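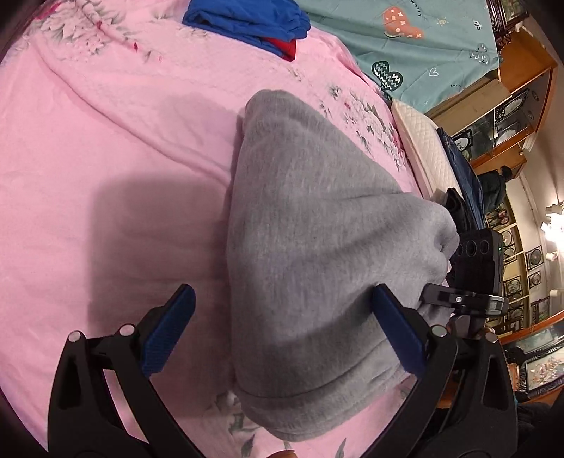
Gareth at Inskip asked on Monday whether the grip fault was the motor or the pads, and whether anyone should still be folding with the thing. Short thread, as a few of you wanted the same.

It was neither motor nor pads. The Troltemach gripper reads how far its fingers are apart from an encoder, and ours had started to drift. It thought it was open when it was part closed, and the other way round.

On thin cotton you would hardly notice. On knitwear you do. The fingers kept squeezing after the controller had logged the cloth as held, and the motor driver got hot enough to trip.

First trip was in March, at fold 1344 on that unit. I reset it and carried on, which was wrong of me. It tripped again 129 folds later.

The driver is meant to cut out at 82 degrees. It did, both times. What it did not do was let go. With the power off the fingers stay where they are, so anything between them stays there too, including a fingertip.

Mine was, the second time. Bruised nail, no worse. I had reached in to free a cuff. I've put it in the accident book and sent the log to Fakia, who look after the firmware.

Their answer: re-zero the encoder every 200 folds until the update is out, and don't use the reset button with cloth in the grip. There is a manual release under the rear cover. It needs a 2 mm hex key. Tape one to the handle.

To Gareth's second question, yes, we are still folding. Bedding and soft clothes only, hands out of reach of the fingers, and a second trip in one day means that unit comes off the job.

Update isn't dated yet. If your unit has tripped at all, send me the log before you reset it. The reset wipes the last reading.

Chelsea Wainwright, 29 Apr 2026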